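Hand-held gripper demonstration

Hand-held gripper demonstration is a way of gathering examples for a robot learning system without using a robot. A person holds a gripper in each hand, or sometimes in one hand only, and does an ordinary task with them while the movements are recorded. The recordings are then used to train a model meant to control a robot arm. Supporters say the method is cheap, quick and close to natural human movement. The first two claims are fairly well supported. The third is open to doubt.

Background

Earlier work relied mostly on teleoperation, in which a person steers a real arm from a distance. That ties up costly hardware and is slow to learn. Hand-held devices took away the arm and kept the fingers. The Rurnik, a paired set made in Wunside, was sold on the promise that a newcomer could be recording within 30 minutes. The figure came from the maker's own leaflet and has not been checked by anyone outside the firm.

Method

A task is chosen and the objects are set out on a table or board. The operator carries it out, puts everything back and begins again. One attempt is usually called an episode. The Woster collection, one of the better documented, holds up to 3,000 episodes across 6 tasks. Its notes do not say how many were thrown away, a common gap in this field and one that makes any claim about speed hard to judge.

Small containers are popular subjects. Lids, latches and narrow cells ask for more care than blocks or cups, and a box can be held from both sides. 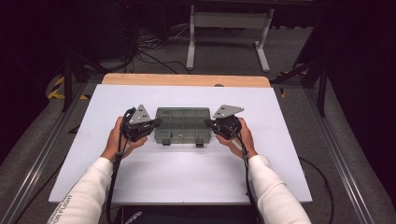

A clear compartment box between two hand-held grippers, each with a perforated metal plate on top.

Criticism

Kamonchanok Srisuk has argued that the word "natural" is misused. An operator wearing a gripper loses most of the feeling in the fingertips and soon takes up stiff, careful habits that belong to the tool. In her view the model learns those habits along with the task.

Wichai Ruangrit, who ran sessions at Wannasri for five years, raised a plainer objection. A person can lean, step back or turn at the waist, and a fixed arm often cannot. Some recorded paths are therefore out of reach for the machine that is supposed to copy them. Filtering helps, though it also removes the harder episodes, and reported success rates may look better than they should.

Defenders reply that larger and more varied collections will make up for these faults. So far this has been stated more often than shown. Published tests tend to use the same table and the same objects as the recordings, and say little about a different kitchen or workshop.

See also

Teleoperation
Learning from demonstration
Robot gripper

This site uses cookies to remember your settings. Accept all | Manage choices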